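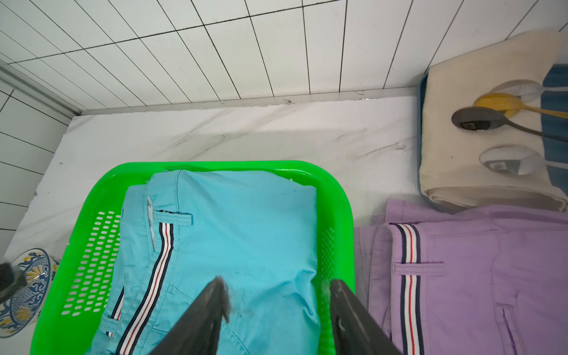 Ingeborg Mayrhofer would have every household fold its trousers the same way, in half along the seams and then in thirds, and she has told us so more than once since we asked people in Ekcombe how they deal with their clean washing. Mogens Østergaard wrote back that he has never folded a pair of trousers in his life and doesn't mean to start now, though he would come along for the tea. Between those two letters lies more or less the whole reason for the Mokdale Folding Afternoons, which we are very pleased to announce today.

EKCOMBE, January 12, 2002 - Mokdale, the clothing care workshop above the old Koller shop, is opening its doors for a new run of afternoons given over entirely to the folding, sorting and putting away of everyday clothes. Everyone is welcome, whether you have a neat airing cupboard already or a heap on the bedroom chair that has been there since October. Please bring your own basket of clean, dry washing. You will take it home folded, and with luck you will have had a nice chat while you were at it.

We began last autumn with a single table and a kettle, and rather expected to be sitting there on our own. Some 31 people came in the first month, several of them with more than one basket, and we had to borrow chairs from downstairs. It was a happy muddle, and we have tried to keep the happy part while doing something about the muddle. There is now a proper long table, a good lamp at either end of it, and shelves along the back wall where finished piles can wait without being leaned on.

The first session is all about trousers, by popular request. Cotton trousers are awkward things to fold well, particularly smart ones with a bit of trimming down the side. A stripe sewn along the seam is a great help if you let it be your guide: lay the trousers flat, bring one leg over the other so that the stripes sit together, smooth the cloth out from the waistband with the side of your hand, and only then start folding upwards from the hems. Fasten the button first. Check the pockets too, please, as we have had a tissue or two.

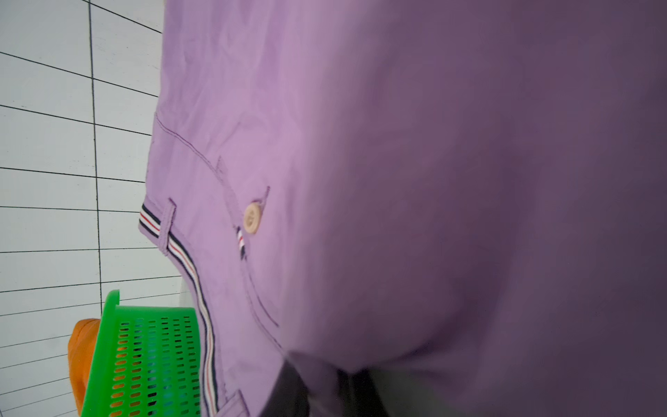
Belt loops and back pockets deserve a moment as well. A loop that has been folded back on itself will leave a mark on the cloth beneath it, and a pocket that has been pressed crooked tends to stay crooked until the next wash. Leonie Aigner, who leads the afternoons, likes to run a finger under each loop and along the pocket opening before making the first fold, and it takes no time at all once you are used to it.

"I learned on my grandmother's bed with my grandmother watching, and I was dreadfully slow," said Leonie. "People apologise to me for their folding and I do wish they wouldn't. If it goes in the drawer and you can find it again, that will do very nicely. We can talk about corners later on, if you'd like to."

Later sessions will take in shirts and blouses, bed linen (yes, fitted sheets, we promise), and the packing of a basket so that what you need first ends up on top. Luana Assunção will be on hand at the linen session with her own way of doing pillowcases, and anyone who has seen it will want to see it again.

Each afternoon lasts two hours, with a break for tea halfway through. Entry is £3 a basket, or £2 if you are sharing a table with a friend, and children who come along with a grown-up pay nothing. There is a ramp at the side entrance and room for pushchairs on the landing. Dandik, the household shop across the road, has kindly agreed to keep a few spare baskets behind the counter for anybody who arrives with their washing in a carrier bag.

Places are limited by the length of the table, so do let us know if you are coming. Session dates are posted in the Mokdale window, and bookings and press enquiries should go to Ingeborg Auer at the workshop, mornings only.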